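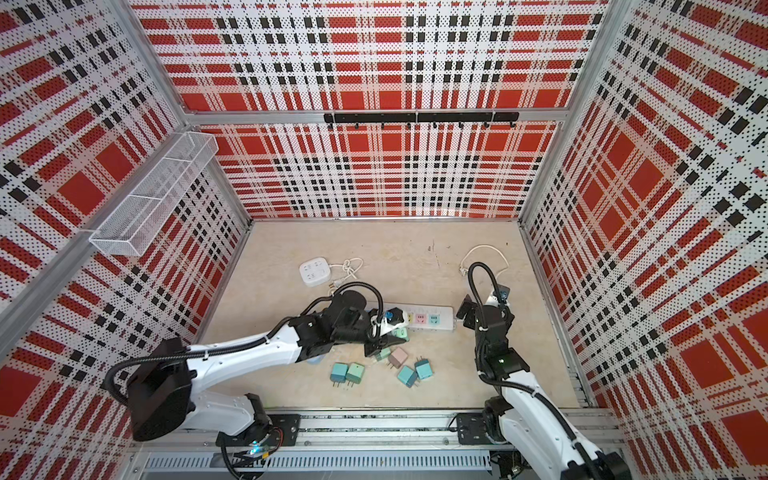

Trirley Meltine Portable Interpreting Set

Two-way interpreting equipment for bilateral talks, mediation sessions, town twinning visits and small delegations. The set works without a fixed booth and packs into one wheeled case.

The Meltine is meant for meetings where both sides need to hear the same words with little delay, in rooms that weren't built for it: council chambers, hotel suites, embassy reading rooms. Each delegation listens on its own channel. A third channel carries the original speech for note-takers and press officers.

What's in the case
Base station with mains lead
2 interpreter microphones with mute switch
21 receivers with single-ear headsets
Charging tray
Printed guide in English, French and Arabic
Spare ear pads

Specification
Channels: 3
Range: up to 49 metres indoors
Encryption: on all channels, with a new key set each time the base station is switched on
Recording: none. The base station has no memory and no recording socket.
Case height: 121 cm with handle raised

Setting up
Put the base station where both interpreters can reach it and switch it on before the receivers. Hand out receivers by channel colour. If a receiver shows a red light it has the old key, so hold it against the base station until the light turns green.

Interpreters should sit facing the speakers. For whispered work in a closed meeting, use the lower microphone setting.

Hire and purchase
Sets can be bought outright or hired by the day from our stores in Prirnberg. Hired sets are checked and charged before they go out. December is busy, so please book early for end-of-year visits.

Interpreters are not included. We can pass your enquiry to Lukáč Language Services, who know the equipment.

Also available
Extra receivers
Desk flag stand, pair
Folding name plates, blank
Tabletop booth screen

Sales: Tahira Qureshi
Repairs and spare parts: Žydrūnas Koppel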